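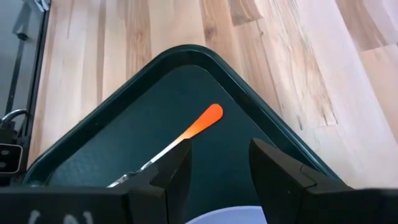 Figure 4. Long-handled utensil with an orange head, laid in a green tray on a wooden floor.

Vestdale College of Hospitality
Household and Catering Practice, Unit 2: Trays and Small Utensils
Handout prepared by Marion Cairns and Kristof Dierckx

2.1 Purpose of the tray
In this unit the tray is treated as a place of work. Utensils in use are set down on it between tasks, and utensils awaiting washing are carried on it to the sink. A raised rim of the kind shown in Figure 4 keeps small items from sliding off and holds back drips when the tray is carried level. Flat boards are not accepted as a substitute in the practical assessment.

2.2 Laying down long-handled utensils
A spatula or spreader should lie wholly within the rim wherever its length allows. In a short tray it is placed on the diagonal, which gains several centimetres. The head and the handle should point the same way for every utensil on the tray, so that a colleague may pick up any one of them by the handle. Knives are carried separately (see Unit 3).

Colour is of practical use. A bright head on a dark tray is found at a glance, and students choosing their own equipment are advised to avoid matching the two.

2.3 Trays at floor level
During stocktaking and the clearing of low cupboards, trays may be set on the floor. The following rules apply:
Place the tray clear of doorways and walking routes.
Wipe the underside before the tray is returned to a worktop.
Wash every utensil from a floor-level tray before it is used with food.

2.4 Practical exercise
Students work in pairs and have 60 minutes. Each pair empties one low cupboard, sorts the contents on trays, washes what is required and restocks the shelves. Petronella Ngcobo will supervise the morning group — Rima Shboul the afternoon group. A written account of no more than 300 words, stating the order of work and any change made to it, is to be handed to the supervisor at the following class.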